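How to sort out a shed full of odds and ends (without losing a whole summer to it)

Posted 11 January 2026 by Wanpen Wannasri

January is when I finally get to the shed. The kids are at their cousins', it's too hot to garden after ten in the morning, and every year I tell myself I'll have the small parts sorted by lunchtime. I never do, but I've become a lot better at it, and a few of you asked after my last post how I go about it, so put the kettle on and we'll go through it.

Start with a clear surface. Take everything off the bench, even the radio, and give the top a wipe. If your bench is a disaster like mine used to be, set up a folding table in the carport and work there.

Next you'll want two trays in different colours. One is for things you're keeping and the other is for things that need a decision. I know it sounds fussy, but by the third ice cream tub of mystery screws you'll be glad you don't have to remember which pile was which.
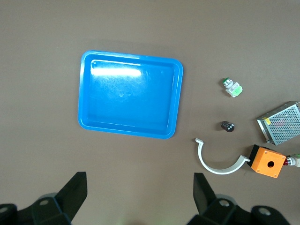
Work through one container at a time. Tip it out, spread it flat with your hand (gloves on if there might be blades or broken glass in there), and pull out the obvious rubbish first. Bent nails, perished rubber bands, dead batteries – the batteries go in a separate jar for the recycling drop-off, please, never in the bin.

Then group by job before you group by size. Picture hooks with wall plugs, hose fittings with washers, tap bits with tap bits. I used to sort every screw by length and it was lovely to look at, but when the back gate dropped I still had to open four drawers to find what I needed.

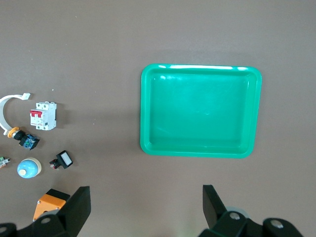 Anything electrical gets a group of its own, and be strict about it. If it has a cracked case or bare wire, out it goes to e-waste. If it's meant to be wired into the house, leave that to your electrician, who probably won't want your old spares anyway. My uncle kept a Stamater timer switch for 11 years just in case, and the case never came.

Now for storage. I have a Hirvonen drawer cabinet for the little things and a few deep Lultden tubs for the bulky ones. Label the front, never the lid, and use a paint marker, as ordinary texta fades in our sun.

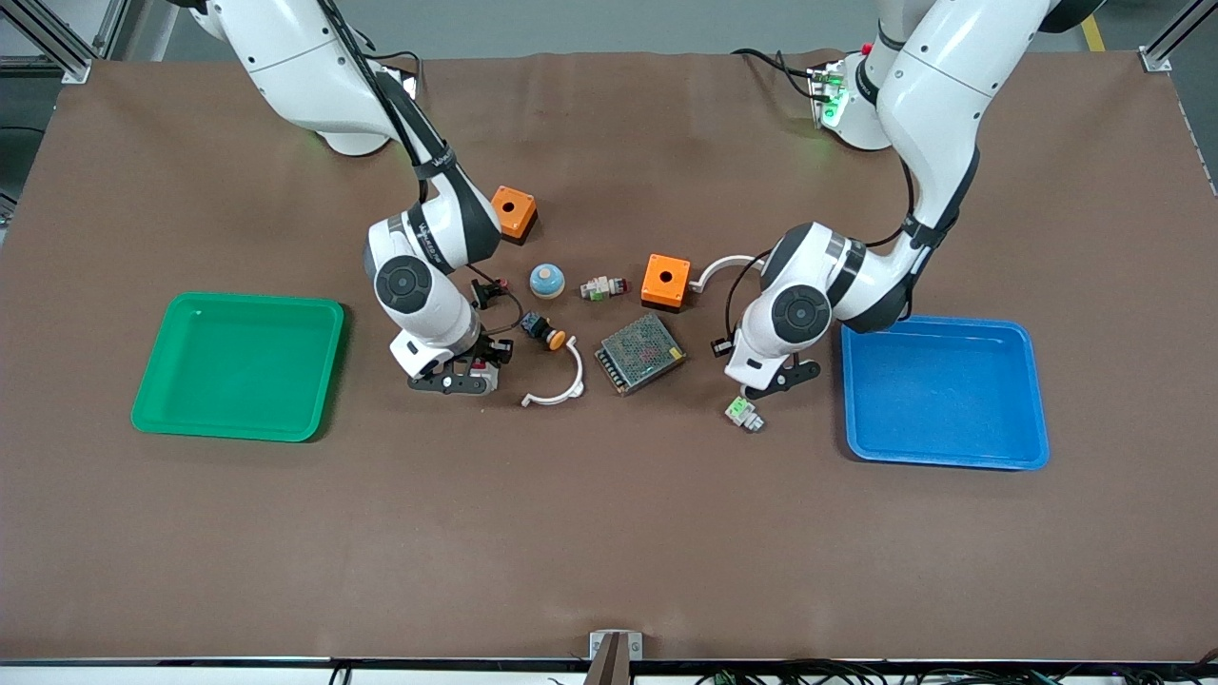 Don't fill any drawer past two-thirds. You'll be adding to it by Easter, I promise, and a crammed drawer is one you'll avoid opening.

For the undecided tray, give yourself a fortnight. Pop it on a shelf where you'll walk past it, and if you haven't thought of a use for a thing by then, offer it to a neighbour or your local repair group. Mine took 194 assorted hinges off my hands last year and seemed very pleased about it!

Next time I'll go through hanging garden tools on a plain wall, including what to do when the studs aren't where you'd like them.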